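Posted to the Randmont Walkers list
01/01/2021
By the list owner at Sirmont

Happy New Year, all! I've had this half-written for days and finally got a pot of coffee and a quiet morning, so apologies for the length (you know how I get about the old road). I'm answering the message that came through just before the holiday, which I'm pasting in so people who joined lately can follow along:

> Hello list. I'm thinking of walking the whole of the old post road
> from Arkport up to Randmont this spring, in one go if my knees agree.
> I've got the county map and the booklet, and they don't match each
> other past Rothe. The booklet sends you over the hill and the map
> keeps you down by the creek. Which one is the real road? Also, is
> there any place to sleep in the middle, or do I need to carry a tent?
> I haven't slept in a tent since I was a kid and I wasn't good at it
> then either.

Oh, the Rothe question! We've been arguing over that stretch for as long as I've been on this list, and I love it every time. Short version: walk the hill. Longer version follows, get comfortable.

The booklet has the road laid out in 1753, and that's the date cut into the milestone at the Arkport end too, so I'm happy to take it. What the booklet skips over is that the road moved. Roads did that back then. If a wagon bogged down in the same hole every spring, people drove around the hole, and then the way around the hole was the road. Past Rothe there's a wet bottom where the creek spreads out, and I'm convinced the first road went straight over the hill to stay out of it. The creek route on the county map only makes sense once somebody had put in a proper causeway, and you can see the stonework for that if you poke around in the brush below the second bridge. It's nice work, squared and tight, and to my eye a good deal newer than anything on the hill.

Up top, meanwhile, you get the real thing. The road is sunk between its banks so deep in one spot that I can't see over the sides (I'm not tall, but still). You don't get that from a few years of farm traffic. There are big old beeches leaning in from both sides and the leaves collect in there something awful, so bring a stick and feel ahead of you. I turned an ankle in that cut two winters ago on a rock I never saw, and hobbled down to Rothe saying things I won't repeat on a family list.

The one strong argument for the creek is the tavern foundation. It's down on the flat, right where the map has it, and why would anybody build a tavern away from the road? I've gone back and forth on this. My best guess is that the tavern came along with the causeway, and that whatever stood on the hill before it was just somebody's house where you could get a bowl of something and a spot on the floor. I can't prove it. I'd dearly love to find an old deed that mentions both. 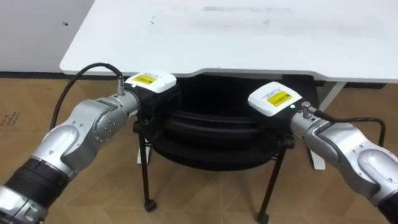 Somebody wrote to me off list to say that the hill theory falls apart at the top, where the sunken part stops dead at a stone wall and doesn't pick up again on the far side. Why, they asked, would a post road end in a pasture? They think the cut is an old quarry track and that I've been romantic about it for years.

Well, guilty on the romance! But I went up again with that in mind and I don't buy the quarry. For one thing there's no hole. If you haul enough stone to wear a track that deep, you leave a pit behind, and I've walked all over that hilltop without finding so much as a scrape. For another, the pasture has been plowed. Plowing takes out a shallow road in no time, and the road would have been shallow there, because it's flat and dry and wagons could spread out as they liked. If you stand at the wall in low evening light and look north, there's a faint dip running off toward the notch. I've shown it to people who saw it right away and to people who thought I needed my eyes checked. Go look and tell us which you are.

Now for the practical stuff, which is what you asked for in the first place.

The whole walk is 30 miles by my reckoning if you take the hill, a bit more if you follow the creek and all its wiggles. I wouldn't do it in one go. I did once, when I was younger and dumber, and I remember nothing after Rothe except my own socks. Split it at Sirmont and you'll have a lovely time. There's a guest house by the church with decent beds and a huge breakfast, and they'll dry your boots by the stove if you ask nicely. Call before you go, because they close when they feel like it. So no tent! Your inner kid can relax.

March is too early, whatever the weather looks like from your window. The bottom below Rothe floods, the hill holds ice on its north side, and the farmer at the top likes folks to stay out of the pasture until the lambs are steady on their feet. Wait for the leaves to start. You'll lose some of the view down into the cut, but the ground will hold you up.

Water is easy as far as Sirmont and scarce after it. Fill everything at the pump on the green. Food is the same story, with one store in Rothe that keeps short hours and nothing else until you're nearly in Randmont. I carry cheese, a heel of bread and more chocolate than I'd admit to my doctor.

For maps, the county sheet is fine for fences and bridges, and the booklet is good for the stories, but neither is much help in the woods. What you want is the old survey drawn at 5 inches to the mile, which the library in Arkport will copy for you if you give them a little notice. It has the wall on it, and a double dotted line going up the hill from Rothe that stops right where the plowing starts. I rest my case (I don't, I'll be back with more).

One last bit of list business. The message archive has just gone past 4000 posts, and the search is getting creaky, so if you're looking for the earlier rounds of the Rothe argument try "hollow way" as well as "sunken road." We never did agree on what to call it. There's a long thread on the milestones too, including the one that's doing duty as a doorstep in Sirmont.

Write back and tell us which dates you settle on. I might come along as far as the pasture wall, if you don't mind a slow walker who stops at every ditch.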